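Category: Data Collection › Hand-held grippers
2 min read
Print | E-mail this thread

Thin objects: how many episodes?

plomton_b wrote:
We are making a set for picking up flat things. This week it is a Science Fiction World magazine, with two hand-held grippers, one in each hand. I have 13 good episodes and I don't know if I should change the object now or continue.

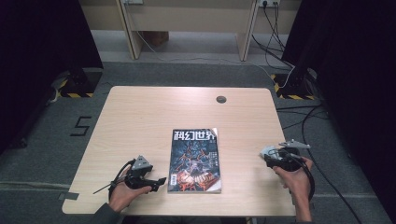

Follell: Change it. With one magazine the model learns one cover. I would take four different ones before I record anything more.

plomton_b wrote:
I don't agree fully. The cover matters less than where the fingers close. Please look at the spine in this one — it bends up a lot between the finger blocks. Should I keep such grasps or delete them?

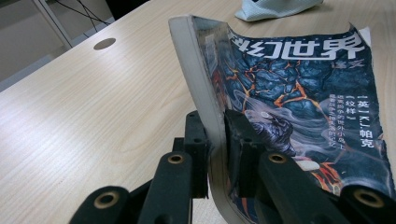 Re: Keep or delete bent grasps

gramcombe: Keep, but give them a label. We deleted ours in September and I regret it.

Follell: I would delete. The policy will copy the squeeze.

plomton_b wrote:
Thank you both. I will label them and borrow more magazines from Branislav Beneš.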